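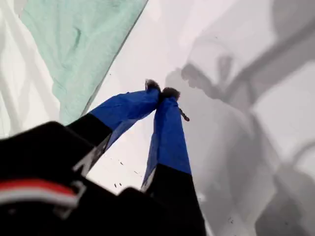

How often should you wash a woollen jumper?

A few times a winter is plenty if you wear a T-shirt underneath and let it air overnight.

I got that answer within a minute of walking into Matos, the clothes repair shop at the bottom of the hill in Lurnport, and it set the pace for the rest of the afternoon. I'd gone in with a list of tidy questions about zips. I came out with two pages of notes about washing, drying, folding and darning, plus a cardigan I'd given up on and am now wearing again.

The owner asked me to leave her name out ("everyone who needs it knows it") and talked while she worked, with pins in her mouth for a good part of it. She started the business in the back room of her mother's house in Homovden and moved to Lurnport when the old key-cutting place came up for rent.

"I didn't train for it," she says. "I worked in a dry cleaner's for six years and I saw what came over the counter. Lovely coats with a pocket hanging off. People were paying to have them cleaned and then taking them home with the pocket still hanging off! So I started bringing a needle in."

Most of what she repairs has been worn out by washing. She's quite fierce on this. Hot water, too much powder, a drum packed to the top, then an hour in the tumble dryer with the heat all the way up.

"Look in the filter after you've dried a load," she says. "All that fluff used to be your clothes."

She washes nearly everything at home on a cool, short cycle, inside out, with half the detergent it says on the packet. Zips get done up first so the teeth don't chew whatever is next to them. Hooks too. Drawstrings she ties in a loose knot, after a customer brought in a pair of running shorts whose cord had vanished so far into the waistband that she had to unpick the back seam to find it.
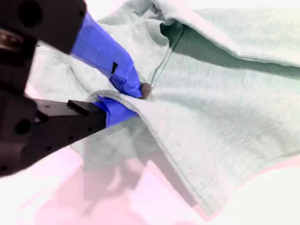
She doesn't use fabric softener at all, and she can talk about it for a long time. On towels it leaves a coating that stops them soaking anything up. On sportswear it holds on to the smell. "And people put it on fleece, and the fleece goes flat, and then they tell me it's a cheap fleece. It was fine when you bought it, love."

What about stains? Here she puts the pins down. Cold water first, always, and dab. Rubbing pushes the stain in and roughs up the surface, so even when the gravy has gone you've got a worn patch where the gravy was. For grease she uses a drop of ordinary washing-up liquid, left for the length of a cup of tea. For ink she shrugs. Sometimes it comes out and sometimes you sew a pocket over it.

I asked whether she minded giving away advice that must cost her trade, and she laughed so loudly that a man looked in from the street.

"I've got a rail of 100 things waiting. I'm not going to run out!"

The rail is real, and it's a wonderful thing to look along. There was a wedding waistcoat with moth in the lining, a boiler suit, a child's dragon costume missing part of its tail, and jeans, jeans, jeans. Jeans nearly always go in the same place, on the inner thigh, and she likes them brought in before there's a hole. While the cloth is only thin she can put a patch behind and stitch back and forth over it, and it hardly shows. Once it has gone right through, you'll see the mend. Some of her younger customers want to see it and ask for orange thread.

Her thread all comes from Jinik, a small supplier that sends it out on big cardboard cones, and she has views on that as well. Cheap thread snaps, but thread that is too strong is worse. "You want the stitching to give before the cloth does. You can sew a seam again. You can't sew a rip in the middle of somebody's back, or you can, but they won't thank you."

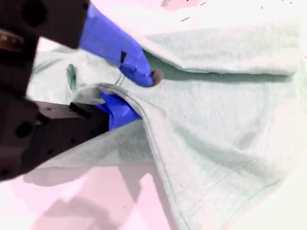 The subject she got most excited about was folding, which I hadn't expected. Anything knitted or heavy should lie flat, in her opinion, and most wardrobes have far too much on hangers. A heavy jumper on a wire hanger grows a pair of little horns at the shoulders and gets longer every week. Hooded tops are nearly as bad because the hood drags the neck backwards.

Her own method is simple enough. Lay the thing face down, smooth it out from the middle with the flat of your hand, sleeves across the back, sides in, then up from the hem. The hood gets folded down last, over the top. She taught it to her son when he was four and he still does it that way, though he's grown up now and (she says) does nothing else that she taught him.

"Do it while it's still a tiny bit warm from the line or the airer. You'll never iron a jumper again. I haven't had my iron out at home since March."

Airing came next. She hangs things by an open window on the evening she takes them off, and nothing goes straight back in the drawer. Jeans get the same treatment. If a shirt smells of somebody's cooking, it can have a night by the window before it gets anywhere near the machine.

I'd brought my cardigan in a carrier bag, half hoping she'd tell me it was dead. Both elbows had gone and one cuff was unravelling. She turned it inside out before she even looked at the front, ran the cuff between her finger and thumb, and told me to sit down.
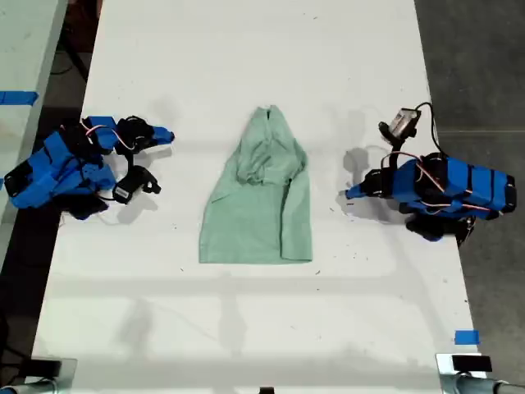

Darning, if you've never watched it done, is tremendous. She slid a wooden mushroom under the first elbow and ran rows of yarn up and down across the gap, well out into the good knitting on each side. Then she turned it and wove through the other way, over and under, and a little square of new cloth simply appeared. She let me do the second elbow. Mine is lumpy and puckers on one side and I'm ridiculously proud of it.

"Leave a small loop at the end of every row," she told me, a bit late. "Wool shrinks up when it's washed. If you pull it tight, you get that." She pointed at my puckers.

For anyone wanting to start at home, her shopping list is short: a packet of darning needles with blunt ends, a card of mending wool and something round to work over. An orange will do. Socks are the best practice because they live inside a shoe. She reckons on three bad socks before a decent one.

Matos is open every day except Monday, and she'd rather you washed things before you brought them in. Cool wash, please, and do the zip up.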